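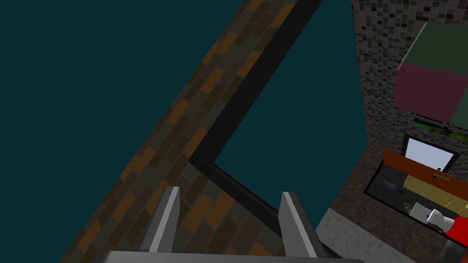

*Figure 1. Running-bond brickwork in dark brown, rust orange and muted olive.*

## 4. What tenants said about bare brick

I went into this part of the study expecting people to moan about the cold. They did, a bit, but mostly they wanted to talk about shelves. You can't easily put one up on bare brick when your tenancy says no drilling, and of the 318 diary entries we collected in Tully, a surprising share were about things leaning against walls or sliding down behind beds.

Irfan Niazi, who did the coding with me, sorted the complaints into dust, damp, sound and fixings. I'd have put dust and damp together – tenants often wrote about them in the same breath – but he talked me out of it, and I'm glad he did.
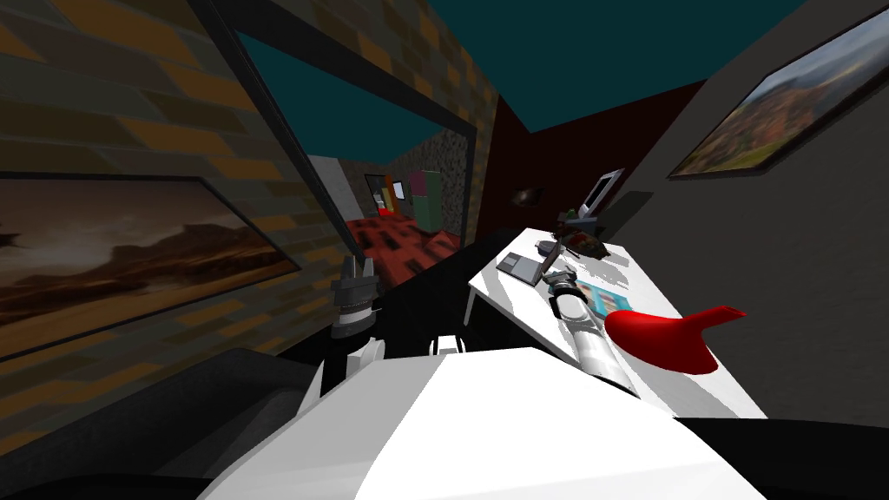 The dust entries came mainly from people in their first winter. One tenant in Elley wiped her desk every morning before work and still found grit in her keyboard by lunch. Another had painted a strip of wall with clear sealer (without asking!) and swore by it.

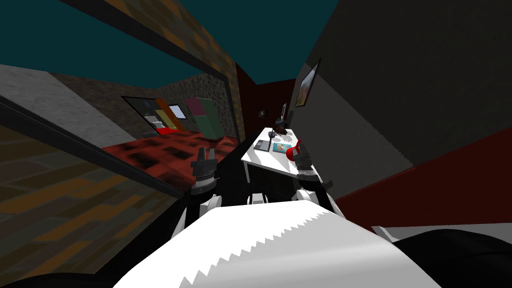
### 4.1 Sound

Sound was the odd one out. People living on the Altport side rated their rooms as quieter than we'd guessed from the road outside, but they also said that voices on the phone seemed harsh. Rugs came up a lot here, and so did heavy curtains.
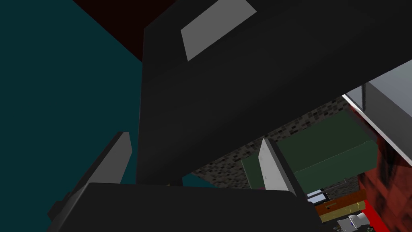 Afiq Nasution thinks we should have asked about ceilings too, and I agree. We added a question on ceiling height in August, too late for 6 of the households, so I've left those answers out of the comparison in Section 5.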